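Section 6: Teaching the Mumitz your floor

Okay, the arm is bolted together and the Clurkedik app has found it, so now we get to the fun part! I've set up more of these kits than I'd like to admit, and this section always takes me longer than I plan for. Get a coffee first.

1. Clear a patch of floor 60 inches across. Chair legs and stands can stay if they live there anyway – the Mumitz has to learn them sooner or later.

2. Put one box on the floor, well away from any legs. Plain or patterned, both are fine (I like a busy pattern, it gives the camera more to grab onto).

3. In the app, tap Floor, then Learn, and wait for the light on the wrist to go green.

4. Open the preview and check that you can see bare floor and at least one side of the box. The preview may come up sideways. Leave it that way, the software sorts out the rotation by itself in step 6.

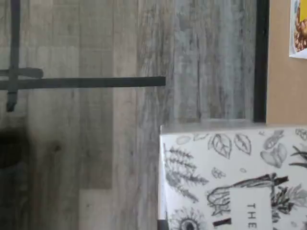 Krisztina Balogh wrote in to say that her Mumitz kept mistaking the joints between her floor planks for the edges of boxes, and that turning Edge Strength down to 40 cured it. She also wishes that setting weren't buried under Advanced, and I'm with her on that one.

5. If you have plank flooring, try Krisztina's number before you run anything. It's under Advanced, then Clomon Vision, second slider down.

6. Tap Sweep. The arm makes one slow pass and saves the map.

CAUTION: Keep hands, pets and dangling cords out of the patch during the sweep. The arm moves slowly but it doesn't feel a soft bump very well.

Note: Moved the furniture? Run the sweep again. You can skip steps 1 to 3 if the box hasn't gone anywhere.

If you get error 1852, the lens cover is still on. Yes, I've done it too – twice in one morning.

Shares: 6 | Comments: 40

Medve Home Robotics | Contact us | Back to top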